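3.2 The shared table and what gathers on it

Of all the rooms we visited for this study, the common room at Wederham was the one we came to know best, and I hope the reader will forgive us for lingering over it. Our interest was in how people who share a workplace put their things down, and where those things end up once everyone has gone back to what they were doing. Over the whole survey we logged 3,116 placements of small objects, and 616 of them came from this one room, a good many of those from the table alone.

The table is the natural stopping place for anyone coming in. People set a cup on it while they look for something on the shelves, mean to come back for it, and then fall into talking. Lalit Pal, who kept the room diary for us through December, took to calling these "waiting cups," and the name stuck with the rest of us. By our rule a cup was waiting if it had stood untouched for 30 minutes. Most of the waiting cups in the diary stood toward the far side of the table, within easy reach of a person sitting down but out of the way of one walking past. The clear glass cup in Figure 2 stands in just such a spot, near the table's far edge, with chairs drawn up around it and the white shelving behind.
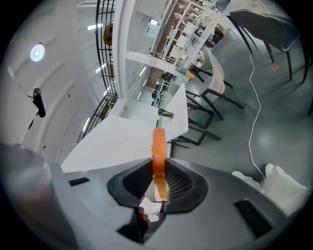 Figure 2. The white table with its glass cup, the chairs, and the shelving units along the wall.

3.3 Chairs, shelves and the way between them

The chairs at Wederham do not match, and we grew rather fond of them for it. One is dark gray and upholstered, another has a white back and black metal legs, and the diary shows that people had their favorites and would happily carry one across the room to keep it. At Ukel, where all the seats were alike, we recorded very little of this moving about, and the cups there were spread more evenly as well.

The shelves tell a slower story. They hold boxes, containers and equipment, and in the diary an object that reached a shelf usually stayed put for days, while anything left on the table was likely to be gone by evening. We return to this difference in Section 4, where the Ukel diary is taken up in full.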